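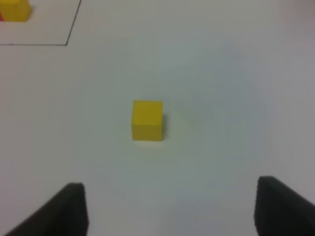 Visit report: Gradbridge, automation workshop
Prepared for the Laltley equipment budget, August

Kenneth Imrie and I spent the morning at Gradbridge to see what a small pick-and-place cell costs to own. We arrived at 8 and were on the shop floor until lunch. Paloma Benavides, who runs the workshop, took us through the cell and then through her purchase records.

The test task is block sorting on a white table, with an outlined area marked on the surface. Gradbridge uses it to check a cell before any real parts are loaded. The gripper has two black fingers with textured pads. Pads are a consumable and should be on their own budget line; we had them under general maintenance.

Costs

The Vernel quote we hold covers the arm, controller and gripper. It does not cover the table, guarding, wrist camera mount or installation. Gradbridge paid $2528 for the table and guarding and $810 for the camera mount and cabling. Neither was in their first request, and both went through as late additions.

Training was 3 days for two operators, on site. Benavides would book it after installation, with the operators' own parts on hand.

Rennie offers a service contract that Gradbridge declined in the first year and has since taken up. Terms to be requested.

Open points

Floor loading at Laltley has not been checked. Imrie to confirm the air supply, in case we choose a pneumatic gripper. Lighting over the table needs a separate quote.

Revised budget sheet to follow once Vernel answers on delivery.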